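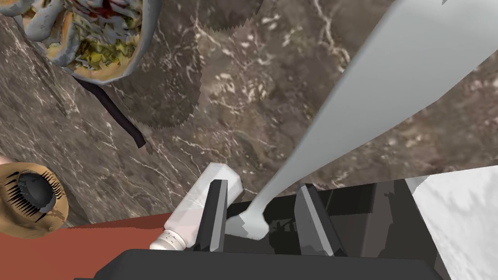

Heltar PD-2 pie dish and crust ring: review

Marietjie Matlala
2018-10-26

The PD-2 is a two-part set: an enamelled steel pie dish and a separate aluminium ring that sits over the rim of the pastry to slow its browning. I bought mine from Van Wyk in September and have baked in it most weeks since. It replaced a plain glass dish of the same nominal width, and I kept the glass one in use for comparison.

Construction

The dish is pressed from one sheet of steel with a white enamel coat inside and a dark blue one outside. The walls slope more steeply than on the glass dish, so a disc of pastry rolled to the usual width comes up short on one side unless it is centred with care. I now roll it two fingers wider. The rim is flat and wide enough to crimp on. There are no handles, and with thick oven gloves the rim is hard to grip without pressing a thumb into the crust.

The ring is a single piece with a shallow curve. It weighs very little. In a fan oven it shifted twice during the first week, both times to the left, and one of those pies had a dark crescent on the exposed edge. Lowering the fan speed is not possible on my oven, so I now use the conventional setting for anything with the ring on.

Blind baking

All blind baking was done at 200 degrees on the middle shelf, with ceramic beans, on shortcrust made with butter and a little lard. The base in the Heltar was dry and pale gold after 20 minutes with the beans in and eight without. The glass dish needed a further six minutes to reach the same colour, and the centre was still slightly soft when cut. Placing the steel dish on a preheated tray took another two minutes off. Doing the same with glass is a poor idea and I did not try it.

Shrinkage was similar in both. Chilling the lined dish for half an hour made more difference than the choice of dish.

Custard fillings

Steel cools faster than glass once out of the oven, which matters for set custards. A plain egg custard taken out with a wobble in the middle will carry on cooking in a glass dish for some time. In the Heltar it stops sooner, so it has to come out a little firmer than habit suggests. My first lemon custard pie was underset for this reason and had to be eaten with spoons. The second, left in for five more minutes, cut cleanly.

Chocolate custard cooked on the hob and poured into a baked case showed no difference between dishes, as one would expect.

Fruit fillings

Apple and plum pies with a top crust did well. The base stayed crisp until the following day with plums, and until the same evening with apples, which I cut too thick. The shallow depth is the limit here. The maker gives the capacity as enough for six, and with a fruit filling heaped up in the middle I would say five. Two plum pies boiled over the rim. Burnt plum juice came off the enamel after a soak in hot water, but it left a grey mark on the underside of the ring that has not moved.

Busisiwe Ngubane, who bakes for a market stall and borrowed the set for a weekend, disagreed with me about the depth. She makes mostly treacle and pecan pies and thought a deeper dish would be a waste of filling. She also found the ring too narrow for a fluted edge, and I agree with that.

Cutting and cleaning

Metal knives will mark the enamel if pressed. I use a plastic pie server from Sunaton, which gets under the first slice without much damage but does not cut a well-baked base, so the cut has to be started with a small knife and light pressure. There are three fine scratches in the bottom of mine. None has gone through to the steel.

The maker allows the dish in the dishwasher but not the ring. I washed both by hand.

Compared with the Erix

The Erix dish is the obvious alternative. It is heavier, has two small handles and comes without a ring. I used a friend's for one weekend only. It browned the base as well as the Heltar and was easier to lift, but the rounded rim is awkward to crimp on. It also costs more: 87 rand more at the shop where I looked.

Summary

Good points: quick, even browning of the base; flat rim; easy to clean.
Bad points: no handles; ring moves in a fan oven and marks easily; shallow for fruit.

The ring is not sold separately, and the dish is not sold without it.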